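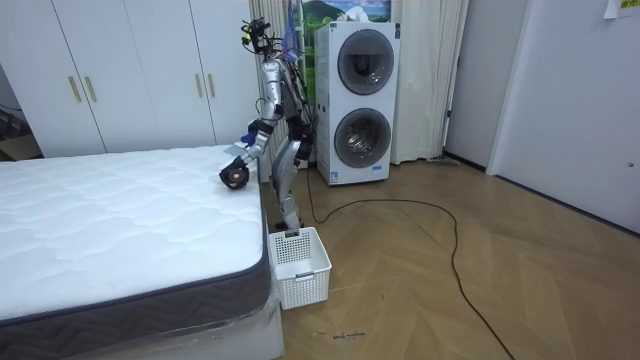 Home | News | Clubs | Events | Contact

Last updated: 09/12/2019
2 min read

GIMVILLE STUDENT ROBOTICS CLUB OPENS HOUSEWORK CHALLENGE TO THE PUBLIC

GIMVILLE - The Gimville Student Robotics Club will run its first Homora Challenge this February at Poirier Hall. Doors open early, admission free. Student teams get 17 minutes each to clear a bedroom using a humanoid robot. Small items off the bed, into the basket, no help from the team once the clock starts. Practice is underway now in a furnished room with a quilted mattress, a stacked washer-dryer and a white plastic basket on the floor at the foot corner of the bed. The gap between bed and washer is narrow and the robot has to work from inside it, so teams are spending alot of their time on footing and arm reach. Corner pickups score double.

6 teams signed up so far. Club membership stands at 313 students, a record for us. Entry fee per team is $733, covers parts, insurance and room time. Fee help available, ask early.

Scoring software is Vusik, written by club members over two semesters. Full rules go up on the club page shortly. Changes from the draft: dropped items can be picked up again, and falls cost points but dont end the run.

Teams from other schools welcome. No prior competition needed. Adult sponsor required. Press wanting to see a practice session should contact the club office in advance, space in the room is tight.

News | Clubs | Back to top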